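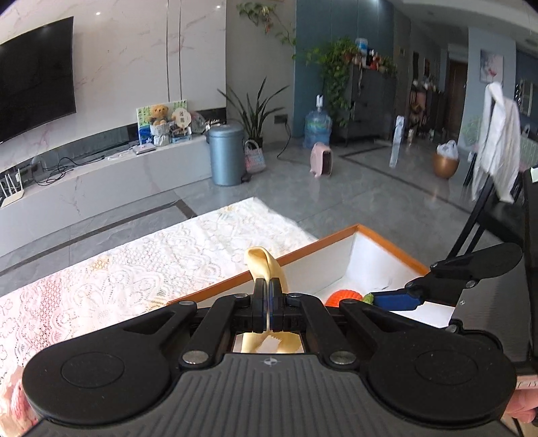 The Sumeswood council vote is now down for September. Ten of the 19 seats are up, so control could change hands on one result.

The two blocs that have run the place together since the last election are no longer presenting a joint budget. Each tabled its own version last night, 11 pages apart on roads alone.

Main dispute is the Trurken bypass. One side wants it started this term. The other wants the money moved to the Clirero ward drainage works, which have been deferred twice. 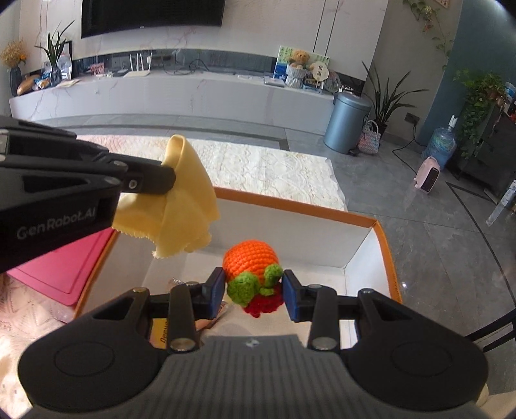
Strawberry toy and a yellow cloth, over the box.

Under the council's rules, if no budget passes by the deadline the mayor can ask for an early poll. The mayor's office says no request has been made. Two councillors told the public gallery they expect one.

Postal vote applications are open. The Bùi Street office takes them in person until 4 pm. Turnout last time was 59 per cent.

Candidate nominations haven't opened yet, so treat any list going round as unofficial. I'll add the ward boundaries to this thread once the new map is up.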